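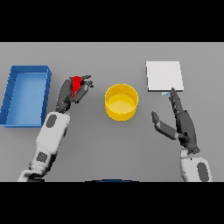 Data > Local government > Plustville > Contracts and hospitality

Plustville Contracts and Hospitality Register: README

Last updated October 27, 2020

What's in it

Two tables and a pile of scanned paper. The first table, contracts.csv, lists building and maintenance contracts awarded by Plustville Borough Council. The second, hospitality.csv, lists the lunches, match tickets, hampers and golf days that councillors and senior officers declared over the same years. The council has published both sets of records for a long time, in different formats, on different parts of its website, with different spellings of the same company. We have put them side by side.

The project started during the Marikar trial. People sitting in the public gallery kept hearing that "all of this was on the public record", which was true in the sense that a sock behind a radiator is in the house. Prasanna Sheikh went looking for the record and came back with a folder of PDFs, several of them scanned upside down. Tharindu Abeysekara typed up the first batch. Yuxi Jiang wrote the scripts that match company names and has asked to be blamed for those only.

Files

contracts.csv: one row per contract award. Where a contract was extended, the extension gets its own row and points back to the original through parent_id.

hospitality.csv: one row per declared gift or event. A weekend in Lakgate with dinner on both nights is one row if it was declared as one item and more if the councillor was feeling thorough.

names.csv: the lookup we use to decide that "Marikar Construction", "Marikar Constr." and "Marakar Ltd" are the same firm.

scans/: the source pages, named by the council's own reference where it has one.

notes.txt: arguments we have had with each other, lightly edited.

Columns that need explaining

value_declared is whatever the person wrote on the form. It is text. It has to be text, as it includes entries such as "nominal", "under the limit", "n/k" and, in one case, "very nice". A cleaned number is in value_gbp where we could get one without guessing. Blank means blank. Please don't fill it with zero and then write to us about how frugal everyone was.

award_route says how the contract was let: open, restricted, framework or waiver. A waiver means the usual tendering rules were set aside and somebody signed to say why. The reason is in waiver_reason, copied word for word. "Urgent" is popular. One car park resurfacing was urgent for 3 years.

declared_late is yes if the form was dated after the council's deadline. Members have 5 weeks. We took the date on the form at face value, including on forms where the ink suggests a big afternoon of catching up in December.

match_score runs from nought to one and says how sure the script is that two names belong to the same company. Anything below the cut-off was checked by hand, usually by Abdelghani Hegazy, who knows the local building trade and has strong views on it. His views are in notes.txt and are kept out of the data.

What it can't tell you

A lunch followed by a contract is two rows in two files. Sometimes it's a bribe. Often it's a lunch. The trial dealt with a small number of payments that never appeared on any form, and by their nature you won't find them here. If you join the tables and sort by date you will get a list that looks dreadful, and some of the people on it did nothing worse than eat a prawn cocktail near a builder. Please read the scans before naming anybody.

We do not mark who was charged, convicted or cleared. The court's records do that properly and get corrected when appeals are heard, which is more than we can promise.

Known problems

Lakgate shares its roads contract with Plustville, so some joint awards appear in both councils' papers. We kept the Plustville copy. Totals worked out from Lakgate's own figures will come out different, and we know.

The hospitality book for the old planning department is missing. The council says it was lost in the office move. We asked which office move and are waiting to hear.

Mosance changed its company number partway through, and the earlier rows still carry the old one. Imtiaz Amarasinghe is working through these in the evenings. He is on the letter C.

Pages 3 and 2 of the last ward schedule are in that order in the original. We left them alone.

Councillors with the same surname are told apart by ward. This fails for the married couple who swapped wards between elections, and their rows are flagged check_person.

Corrections

If you're in the data and we have got you wrong, send the reference number and whatever paper you have. We fix plain typing errors straight away. Disputes about what a form meant go into the disputed column with your wording beside ours, and both stay there. We don't remove rows for being embarrassing. Two people have asked.

Using it

Free to copy, reuse and republish with credit to the Plustville register. Say which version you used. If you publish a chart, keep the blanks visible on it somewhere, even in a small grey footnote. Student projects are welcome, and so are questions, though replies come when one of us has finished work and had tea.

Filed under: Council spending, Open data, Registers of interest

14 shares | 6 comments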